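The computer from the front office came down to the basement in August, on the same cart they used for the water jugs. Sharada Subramaniam signed for it and wrote the number 43 on a piece of tape. She stuck the tape to her own sleeve while she cleared a place to work, and then forgot about it until lunch.

"They want it for parts," said Subbarao Reddy. He had carried it in from the cart and was rubbing his wrist. "Kavdale won't pay for repairs on anything that old."

"What did it do?"

"Payroll. Before that, I don't know."

Sharada knew. Before that it had belonged to Murali Hegde, who ran the stockroom at Menon for most of the time she worked there and who kept the whole inventory on it, down to the boxes of staples. When Kavdale bought the company, Murali took the early package and moved in with his daughter, and the computer went upstairs. He had asked once if he could buy it. Somebody had told him 180 dollars, and he had thought that was too much and said so.

She had worked under him for nine years. He ate his lunch at 11:30 and he did not like to be called on the phone. When her mother was in the hospital he had changed her shifts without being asked, and the first she knew of it was the new schedule taped to the door. 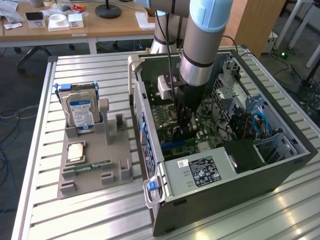
Taking a computer apart was slow work if you wanted to keep anything. Sharada liked to do it in the order Murali had taught her, drives first, then cards, then memory, and the power supply near the end. She had seen people start with whatever came loose and end up with a coffee can of screws that fit nothing. With the tower on its side and the panel off, the green board lay open to the light, and the two blue latches at the back still held the card covers. The label on the power supply was all small print. She had never read one of those from top to bottom and she did not read this one.

Vandana Malhotra came down at three with the parts list. She was from the Kavdale side and had been polite to everyone since the sale.

"Is the drive wiped?" she asked.

"The drive's in the tray. I haven't done anything to it yet."

"It can go in the shredder bin."

"There might be old stockroom files on it," Sharada said. "From Menon."

Vandana looked at her list. "We moved all that over. There were about 1700 records."

"He kept notes, too. Which suppliers were late, that kind of thing."

"Do we need them?"

Sharada thought about it. Half of those suppliers were gone. Lelow had closed, and Tratetti only sold to hospitals now. "No," she said.

"Then the bin is fine." Vandana stopped at the stairs. "What happens to the case?"

"Scrap. Unless somebody wants it."

"Does somebody want it?"

"I could ask," Sharada said.

She waited until Vandana was gone and looked at the clock. It was ten after three, long past his lunch. His number was still on the card by the wall phone, in his own square handwriting. She dialed it and let it ring – four times, five – and when he picked up he sounded annoyed.

"It's Sharada," she said. "I have your computer down here."

"Is it broken?"

"It's in pieces. They're only throwing out the case."

He didn't say anything for a while. She could hear a television and a child talking over it.

"What would I do with a case?" he said.

"I don't know. I thought I'd ask."

"Does it still have the handle?"

She told him it did.

"I'll come by tomorrow," Murali said. "Before 11:30."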